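20 mai 2019. Tri de bureau, suite des essais d'avril

Question de départ : une pince peut-elle débarrasser une table encombrée sans qu'on repasse derrière ? Beryl Fothergill pense que oui pour les objets rigides. Pour le reste, je note ce que j'ai.

Réglage Jikum à 500, puis 700. À 700 la mousse s'écrase trop, revenir à 500. Total : 105 prises sur la série.

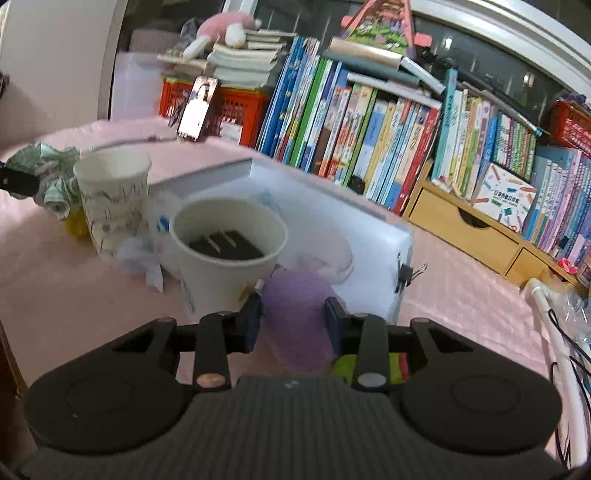 Objet mou violet entre les doigts, gobelet en papier juste derrière.

Les gobelets restent le point dur : un contact de côté et ils basculent. Papiers froissés, pas mieux, le planificateur Estell les prend pour du tissu. Les livres debout, on n'y touche pas encore.

Mon avis : ramasser, oui. Ranger, non.

À faire : changer les 2 patins, relancer Horrocks pour le devis, refaire la série avec des gobelets lestés.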